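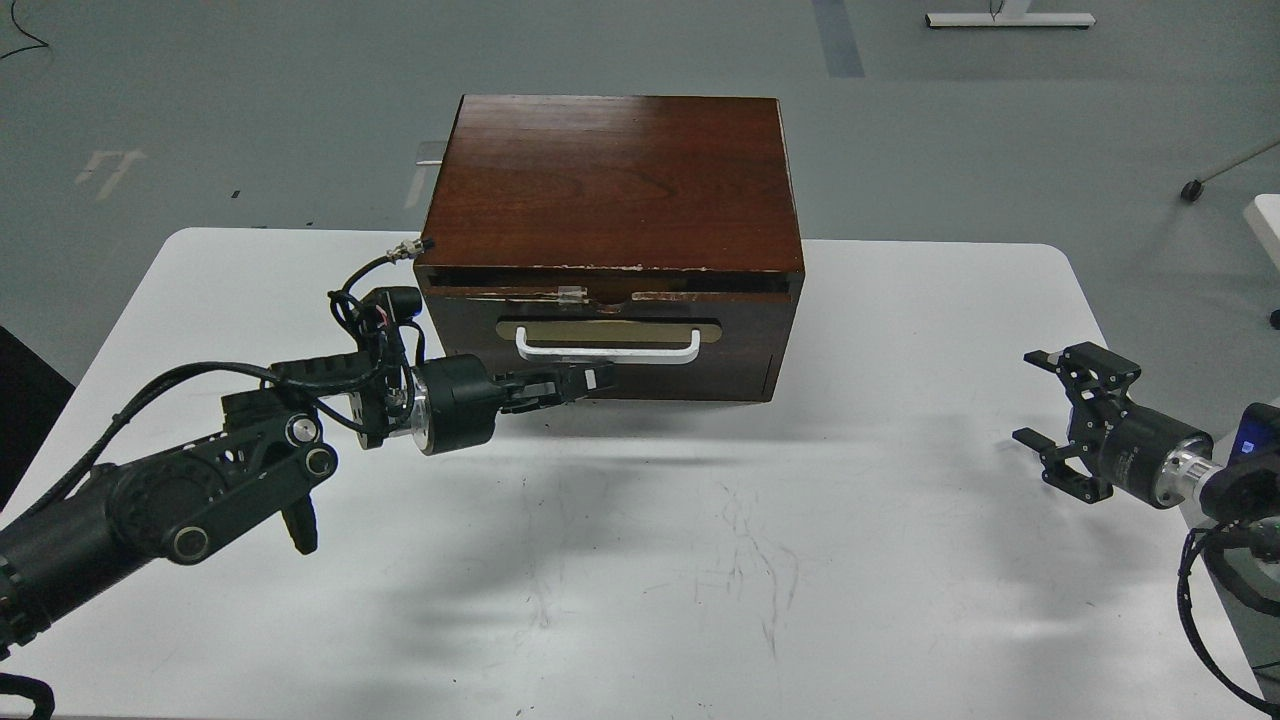

Visit report: Halanside finishing works, 31 October 2023

The works at Halanside takes in small domestic furniture for repair and refinishing, mostly veneered pieces and solid hardwood boxes, cabinets and stools. It is open to visitors twice a year, the other date being in December. Our group was taken round by Rosimeire Assunção, who runs the coatings side. The tour lasted 90 minutes and kept closely to the printed route.

Goods in

Every piece is tagged at the door and left in the holding room until its moisture content has settled. The room is kept at 58 per cent relative humidity. I asked why it was set higher than the figure I am used to, and was told that most of the work goes back to older houses without central heating. Readings are taken with a pin meter on an unfinished face, usually inside a carcass or under a drawer. Two readings a day are logged on a card tied to the piece. The log is still on paper.

Identifying the finish

Nothing is sanded until the existing coating is known. The test is the usual one: a cotton bud with meths on a hidden area, then cellulose thinners if the meths has no effect. Shellac softens under the first, nitrocellulose under the second. If neither touches it, the finish is treated as a two-part lacquer or a polyester and goes to a separate bench. Wax is removed beforehand with white spirit, as it gives misleading results.

Flaking along the front edge of a top was discussed at some length. Edges take knocks, and a sprayed film is often thinnest on a sharp arris, so a small chip there tends to spread. The works rounds the arris very slightly before recoating. Chips are filled with shellac stick, levelled with a cork block, and coloured with spirit stain before any clear coat goes on.

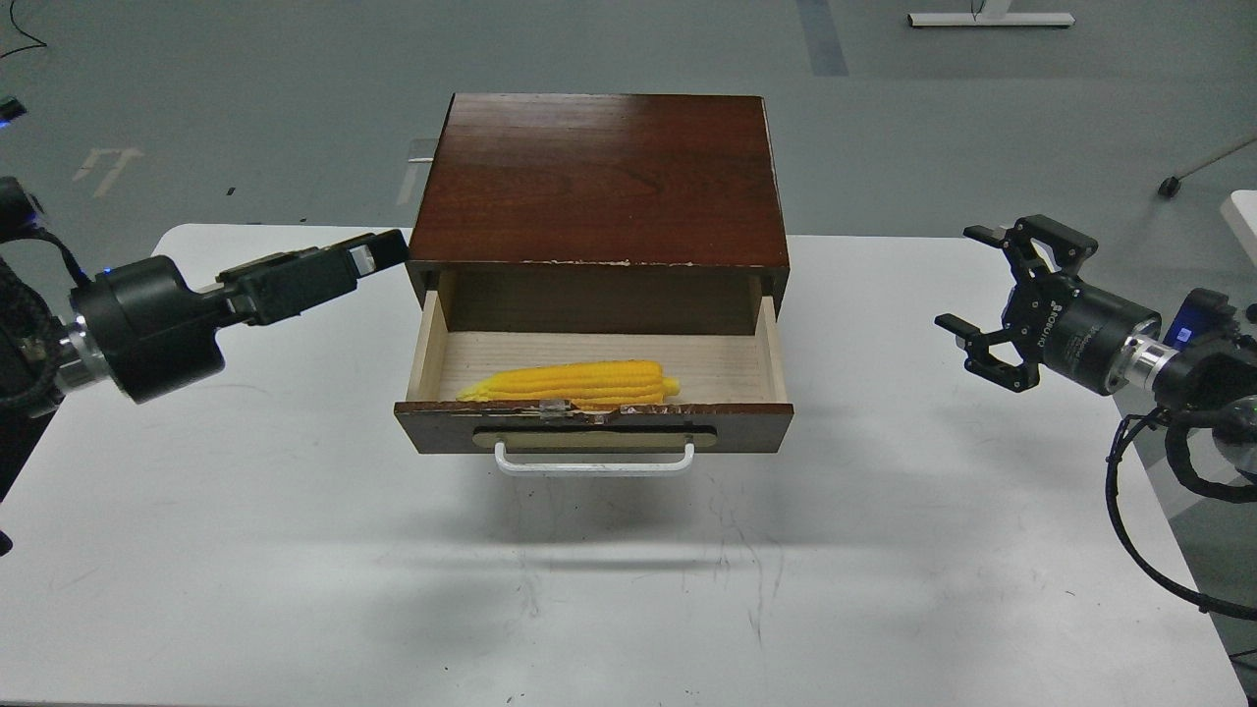

Drawers are done last. The interiors are normally left bare, and the works will not lacquer them unless the customer insists, on the grounds that solvent smell lingers in a closed space for months. Runners are cleaned with a card scraper and given a single rub of candle wax. Where a drawer binds, the side is checked for bow before any material is removed. Ms Assunção said that most sticking drawers she sees have been planed at least once already, in damp weather, and are now too loose for the rest of the year.

Spray room

There are two booths, a dry filter type by Lykkegaard and an older water-wash unit due to be taken out. Spraying is by low-pressure gun. The standard schedule for a clear gloss is one sealer coat, a denib with fine paper, then two top coats with 30 minutes between them. We watched a set of stool seats go through the first booth. Overspray was well contained, though the lighting at the far end was poor and I would have wanted a second lamp at bench height.

Rubbing out and packing

Full gloss is cut back wet and then polished with a Markmont compound. The alternative, a Zidlow paste, was on the shelf but is kept for satin work. Finished pieces stand for a week before wrapping.

Small cabinets start at £175 for a full strip and refinish. Edge repairs are priced on inspection. Parking is on the road outside, and the entrance to the works is through the side gate.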